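Wrapping a Small Bouquet in Paper
Skemham Household Skills Center: Guidance Sheets, Home and Gifts

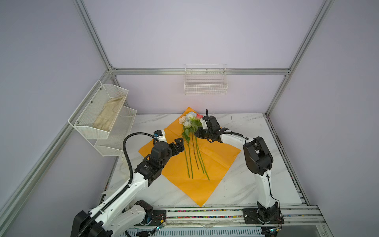
A square sheet is the most forgiving shape for hand-wrapped flowers. Turn it so that one corner points away from you and one toward you, and lay the flowers with the heads near the far corner and the stems running down toward the middle. The far corner then stands up behind the blossoms as a backing, and the near corner is free to fold over the stem ends.

Choosing the paper

Any plain wrapping paper that holds a crease will serve. Strong colors such as orange suit pale blooms and green leaves. Soft creases in a sheet need not be pressed out, as they are seldom noticed once the paper has been gathered. Sheets with a torn edge should be kept for lining drawers.

Arranging the stems

Artificial flowers are recommended for practice and may be used many times. Place the largest bloom first and set the others beside it at slightly different heights. Allow the stems to fan a little. They will draw together when the paper is closed, and a bunch that is pinched too early tends to look stiff. Leaves should be eased outward so that they frame the heads.

Folding

1. Bring the near corner up over the stem ends, stopping well short of the blossoms.
2. Fold the left corner across the stems and hold it lightly in place.
3. Fold the right corner over the left and gather the paper at the narrowest point.
4. Tie with ribbon or string, passing it around 2 times before knotting. Allow roughly 30 inches of ribbon if a bow is wanted.

Fresh flowers

Cut stems should be dried with a cloth before wrapping, and the ends enclosed in damp tissue and a small plastic bag. Remove the bag and the paper on arrival and place the flowers in water.

Storage

Wrapped artificial bouquets should be kept upright in a dry cupboard, away from direct sun. Ribbon may be ironed on a low setting and used again.

Questions on this sheet may be addressed to Adaeze Adeyemi, Home Skills, Room 303.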